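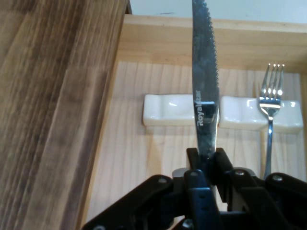 Wrist view. Knife in the gripper with the blade up, serrated edge to the right.

Surance Cutlery Drawer: Fault Notes and Data Card

Summary

The Surance cutlery set is a collection of teleoperated runs in which a single arm moves a table knife, a fork and small white rests between a tabletop and a cabinet drawer. This card covers the part of the set that was pulled after the March grip fault. Read it before you train on anything from the Oltgate cell, and before you run the knife task on your own arm.

What went wrong

The knife was being gripped low, with the blade pointing up past the fingers. In seven runs it turned in the jaws during the move to the drawer. The gripper reported a good hold every time. Its check looks only at finger position, and a flat piece of steel that has rotated a quarter turn can leave the fingers at nearly the same opening.

In five of those runs the knife dropped onto the table. In the other two it stayed in the jaws at a bad angle and the blade tip touched the drawer wall. The arm kept pushing until the force limit stopped it. The drawer was marked but still slides. No one was hurt. The operator's hand was inside the work area in one run, which is against the cell rules, and that is why this was written up as a safety matter and not only as a data problem.

Cause

Two things came together. The finger pads were worn, and the grip force had been set to 24 N for the ceramic rests and left there when the knife was added. Tests at Delline with new pads at the same force still showed some turning, so the pads alone do not explain it.

A second problem made the first harder to find. The wrist camera sees the blade well, but glare on the steel confused the pose estimate, and the logged knife angle stayed flat while the knife was turning. Do not use the field knife_angle from these runs. 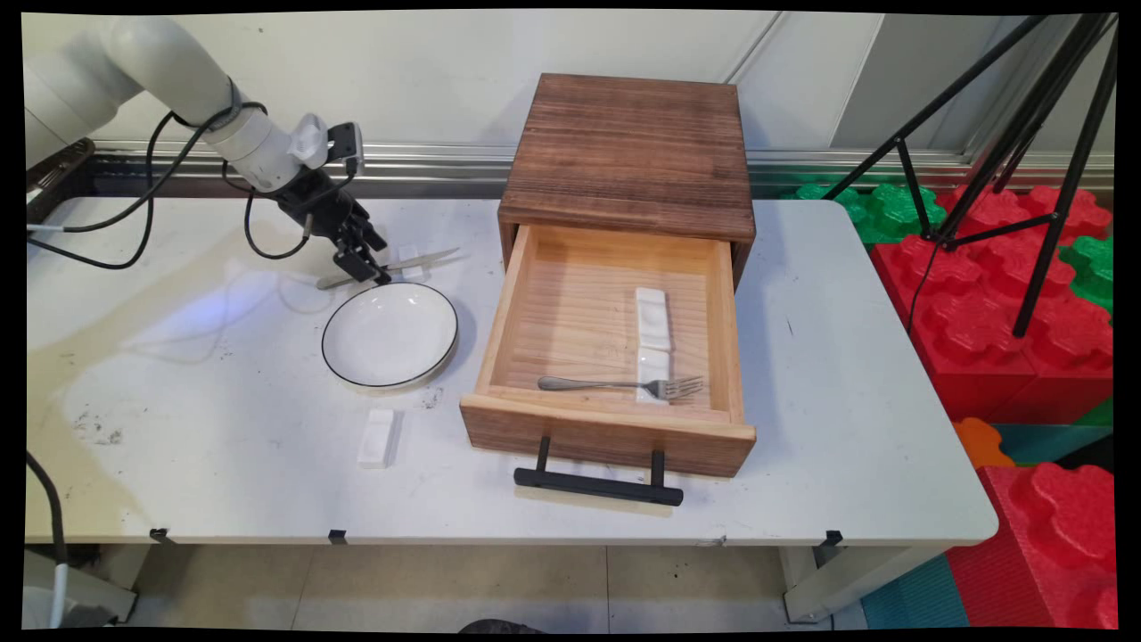

Side view. Gripper above the knife on the tabletop, drawer open with the fork and two rests inside.

What changed

- Grip force for the knife is now 60 N. The rests keep the old value.
- Pads are checked at the start of each shift and swapped when the tread is gone.
- The hold check now compares motor current as well as finger position.
- Arm speed over the open drawer is cut in half while a knife is held.
- The operator must press stop before reaching in, even to pick up a dropped fork.

Since the change we have run the task for around 7 hours with no turned knife. That is a short test. We have not tried other knives, and a thinner handle may behave differently.

Files

runs/: joint states, gripper state, wrist video, side video
faults/: the seven fault runs, same layout, with a text note in each folder
config/old and config/new: gripper settings before and after

The two video streams are not hardware synced. Use the timestamps in the run file, not the frame index.

Labels

Each run has one label: ok, drop, turn or contact. A run with both a turn and a drop is marked drop. Labels were set from the side video. Slow turns that ended in a normal placement may still be marked ok.

Use

The fault runs are meant for testing slip detection. They should not be used as demonstrations. The Forsyth loader skips the faults folder by default; set include_faults to true to read it.

Known gaps

- No force sensor at the fingertips.
- Pad wear was not logged before the fault.
- Drawer position is not measured.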